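How to Take a Background Radiation Reading at Home

Posted March 25, 2019

Most people who buy a handheld radiation counter switch it on, watch the number jump up and down, and put it back in the drawer. The number jumps because radioactive decay is random. To get a reading you can compare with next month's, you need to count for a fixed time, in a fixed spot, and write down the result. The steps below work with any counter that can show total counts. I use a Wamico with a Geiger tube, and the menu names I give are from that one. Yours may be worded differently.

What you need

A counter with a total count mode
Fresh batteries
A kitchen timer, if the counter has no timer of its own
A small plastic bag
A notebook or spreadsheet

Before you start

Read the page in the manual that covers the tube. It should list the operating voltage and the kinds of radiation the tube responds to. Mine runs at 400 volts, supplied by a small circuit inside the case, so leave the case closed while the power is on. If the tube has a thin window at one end, keep the cap on for background readings and don't poke at it. A broken window means a new tube.

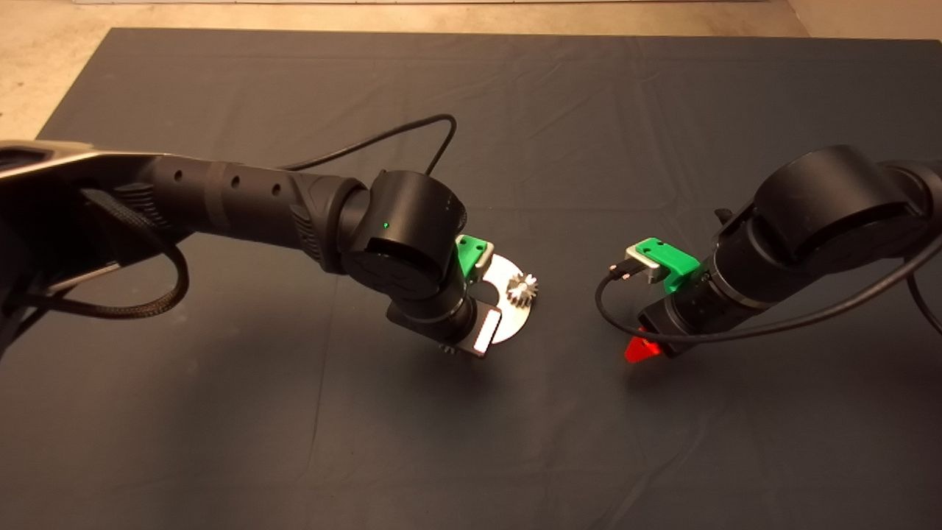 Black gripper with a flat metal part and a small silver gear.

Set the display to counts, not dose. A dose reading in microsieverts per hour is worked out from the count rate using a factor that was set for one particular source, usually cesium-137. Background is a mix of many things, so the dose number is only an estimate. The raw count is what the tube saw.

Turn off the alarm or set it well above your normal level. Otherwise it will chirp at every random burst.

Step 1. Pick a spot

Choose a place indoors that you can use every time. A table in the middle of a room works well. Stay away from granite counters, brick fireplaces and tile walls, which can all raise the count a little. Keep the counter off the floor too. If you want a reading from the basement, treat it as a separate location with its own page in the notebook.

Mark the spot with a piece of tape and note which way the tube is facing.

Step 2. Let it settle

Switch on and wait a couple of minutes. If the counter has come in from a cold car, give it longer. Condensation inside the case can cause false counts.

Step 3. Count for 30 minutes

On the Wamico, go to Mode, then Total, then Reset. Start the timer and walk away. Don't stop early because the number looks high or low. Stopping when you like the result is the most common way to ruin a log.

When the time is up, write down the total. Divide by 30 to get counts per minute. My first run in the living room gave 1290, or 43 counts per minute. Your number will depend on the size of the tube as much as on where you live, so there is no use in comparing it with a neighbor's unless you both have the same model.
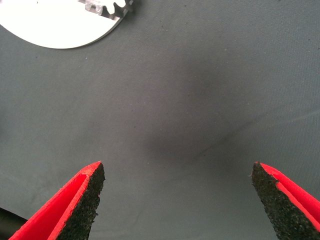 Step 4. Work out the uncertainty

Take the square root of the total count. For 1290 that is 36. Divide by the minutes and you get 1.2, so the reading is written as 43 plus or minus 1.2 counts per minute. Two readings taken this way can differ by a few counts per minute without anything having changed.

If your tube is small and the total comes out low, count longer. A total of 1000 gives you an uncertainty close to 3 percent, and that is good enough for a home log. Work out beforehand how many minutes that will take and then stick to that time.

Step 5. Repeat

Take at least five readings on different days before you decide what your normal level is. Write these down each time:

Date and start time
Location
Total counts and minutes
Weather, especially rain or snow
Windows open or closed

The weather matters. Rain brings radon decay products down to the ground, and an outdoor reading can rise for a short while during a storm and then drop back. Indoors, a closed-up house in January will often read differently from the same house with the windows open. I keep my log in Sustix because it makes the graphs for me, but any spreadsheet will do.
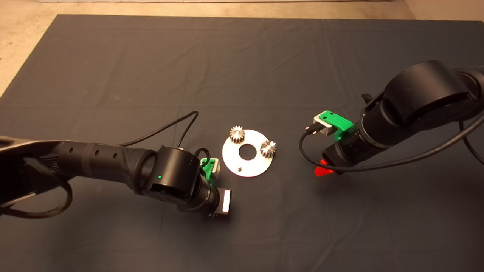
Two black robot arms over a dark gray cloth.

Outdoor readings

Put the counter in the plastic bag, squeeze out the air and close it. The bag keeps dust and water off. Set it on a dry stool or a fence post and use the same counting time as indoors. Keep it out of direct sun, as some displays go dark when they get hot. Throw the bag away afterward and use a new one next time.

If a reading looks wrong

Repeat it in the same spot without changing anything. If the second count is normal, keep both in the log and move on. If it is still high, change the batteries and try again, then try another room. Look for something new nearby: an old clock with a painted dial, a camera lens, a box of welding rods, a piece of orange glazed pottery. A person who has recently had a nuclear medicine scan can also set off a counter from across the room.

A Geiger counter does not measure radon gas. For that you need a proper radon test kit, whatever your counter says. The same goes for food and well water, where the amounts that matter are too small for a handheld tube to pick out from background.

Related pages: Choosing a Tube (Kratochvíl guide, part two), Brirkton Monitoring Map, Battery Types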